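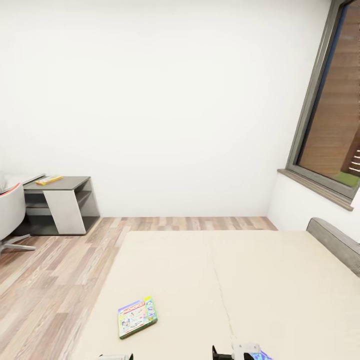 Setting up the bedroom cell in simulation

This page covers one cell: the two-arm tidy-up robot in the Triditz bedroom, run in simulation before anything is tried on the hardware. It assumes the simulator is installed and the robot model loads without errors. Allow an afternoon the first time. Later setups take less than an hour.

Before you start

Close any other scene. Two scenes open at once will share a physics clock, and the second one runs slow. Check that you have the Ornska gripper files, both left and right. The right file is not a mirrored copy of the left, so you need the pair.

1. Load the room

Open the bedroom scene and let the textures finish. The bed, desk, office chair and window should all be there. Walk the free camera along the floor planks between the bed and the desk and look for flicker. Flicker means the floor has been loaded twice. Delete one copy and save.

Lock the desk, the headboard and the walls as fixed bodies. Leave the chair free. It is on casters in the real room and the robot has to cope with it moving.

2. Place the robot

Put the base at the near edge of the bed, facing the back wall. Set the gap between base and mattress to 60 mm. Any closer and the arms fold back on themselves when they reach low. Any farther and the middle of the bed is out of range.

Set the head camera so that the whole game box on the bed is in view, along with the near edge of the desktop. You should also see the tips of both grippers at the bottom of the view when the arms are at rest. If only one shows, the base is turned. Fix the base, not the camera.

3. Calibrate the grippers

Do this with nothing in either hand.

Open both grippers fully and zero them.
Close them at low speed until the fingers touch.
Read the finger gap in the joint panel. It should be zero on both sides.
Open again and repeat twice.

If the gap reads above zero with the fingers touching, the collision shape is too thick. Go into the Ornska file and reload the finger mesh. Don't correct it with an offset - the offset is lost at the next reset.

4. Set the bed surface

The bed is a soft body and takes most of the tuning. Start with stiffness at 64 and raise it a little at a time. Drop the game box flat from a hand's width up. It should settle in one bounce and stay put. If it creeps toward the seam, friction is too low. If it sinks so far that a finger can't get under the lid edge, stiffness is too low.

Save the values under the cell name. The default file gets overwritten by updates.

5. Run the first pick

Use a small object first and leave the game box for later. Place it near the front edge of the bed, within reach of the right arm. Run the pick at half speed and watch the finger contacts in the side panel. Both fingers should register before the wrist starts to lift.

When that works, run the Setiawan check script. It repeats the pick 100 times with the object shifted slightly on each run, and takes more than 4000 steps to finish. Look at the failures one by one. Misses that all fall on the same side usually point back to step 2.

6. Looking after the cell

Every Tuesday we reload the scene from the clean copy and redo step 3. Small changes build up in the chair position and the soft body, and they are hard to spot by eye.

Common faults

Gripper shakes while holding: the physics step is too long. Halve it.

Object falls through the mattress: the bed was scaled after it was made soft. Undo the scaling, then make it soft again.

Outside slats shimmer through the window: harmless for the arms, but it upsets the Medau vision module. Turn texture smoothing up one level.

Arm stops short of the desk: check that the chair hasn't drifted into the path - its base legs reach farther out than the seat does.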